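Jejum intermitente 16:8 e perda de massa magra - bioimpedância é fiável para acompanhar?
Fórum > Nutrição e composição corporal > Métodos de avaliação 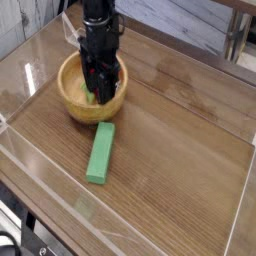 Taça redonda de madeira clara, sobre a mesa.

fmarques_lab
5/1/19
Iniciei um protocolo 16:8 com janela alimentar entre as 12h e as 20h. Peso inicial 72 kg, sem alteração deliberada do total calórico. Ao fim de 11 semanas a balança de bioimpedância (Kellton, elétrodos só nos pés) indica menos 3 kg, dos quais 1,9 kg atribuídos a massa magra. O treino de força manteve-se em três sessões semanais, com as mesmas cargas. Proteína entre 1,4 e 1,5 g/kg. A questão é se devo interpretar o valor de massa magra como perda muscular ou como erro do método.

Tresmares
Erro do método, em grande parte. A bioimpedância pé-a-pé mede a resistência das pernas e da bacia e extrapola o resto por equação. Com menos glicogénio há menos água associada, a resistência sobe e o algoritmo devolve menos massa magra. Se as cargas não caíram, não vejo indício de perda muscular relevante. A que horas te pesas?

fmarques_lab
De manhã, em jejum, depois de ir à casa de banho. Nas primeiras duas semanas pesei-me à noite. Os valores de referência são dessas semanas.

Tresmares
Então a linha de base não serve. Estás a comparar um corpo hidratado e alimentado com um corpo em jejum de pelo menos onze ou doze horas. Descarta essas duas semanas e recomeça a série na terceira.

halter_azul
Discordo de parte disto. A hidratação explica uma fração, mas 1,4 g/kg em défice é baixo para quem treina força. E há défice, mesmo que não seja deliberado: ninguém perde 3 kg em manutenção. Eu subia para 1,8 ou 2,0 antes de culpar a balança. Com uma janela de 8 horas também convém ver a distribuição. Duas refeições de 50 g não são forçosamente iguais a quatro de 25 g.

Tresmares
A distribuição tem um efeito pequeno quando o total diário está assegurado. Quanto ao total, de acordo: subir a proteína não traz inconveniente a uma pessoa saudável. Só não aceito que se conclua perda muscular a partir daquele número.

Zuleica Damasceno
Sou nutricionista e acompanho sobretudo pessoas em perda de peso. Três notas sobre o procedimento:
1. Perímetros. Cintura, coxa média e braço contraído, com fita não elástica, sempre do mesmo lado. Registar a média de duas leituras.
2. Média semanal do peso, nunca o valor isolado. A variação diária por água e conteúdo intestinal cobre facilmente um quilo.
3. Registo alimentar com pesagem durante sete dias. Por estimativa visual, o erro costuma ser maior do que o défice que se quer medir.
Se houver doença renal, diabetes medicada ou história de perturbação alimentar, nem o jejum nem o aumento de proteína devem começar sem consulta.

halter_azul
Para o registo uso a Skondimia, que deixa introduzir alimentos em cru e em cozinhado. Parte da confusão com a proteína vem daí - 150 g de frango cru não são 150 g no prato.

pcv41
E uma DEXA? Fiz duas na clínica Lucero, com quatro meses de intervalo. A bioimpedância dava-me menos 2 kg de massa magra e a DEXA menos 0,4 kg.

Tresmares
A DEXA também oscila com a hidratação, embora menos. Uma diferença de 0,4 kg está dentro do erro do aparelho. Para decidir se alguém muda de dieta, cargas e perímetros chegam.

fmarques_lab
Fiz o registo com pesagem. Média de 1,2 g/kg de proteína, abaixo do que supunha, e um défice de cerca de 300 kcal por dia. Excluí as duas primeiras semanas, como sugerido, e a perda de massa magra indicada passou para 0,7 kg. Vou subir para 1,8 g/kg e manter a janela.

halter_azul
1,2 confirma o que eu dizia.

Tresmares
E 0,7 em vez de 1,9 confirma o que dizia eu. Mantém a hora da pesagem e volta a publicar no fim de May... de maio, queria dizer. Junta os perímetros.

fmarques_lab
Fica combinado. A coxa média mede-se de pé ou sentado?

Zuleica Damasceno
De pé, peso repartido pelas duas pernas, a meia distância entre a prega inguinal e o bordo superior da rótula. Marque o ponto com caneta antes da primeira leitura.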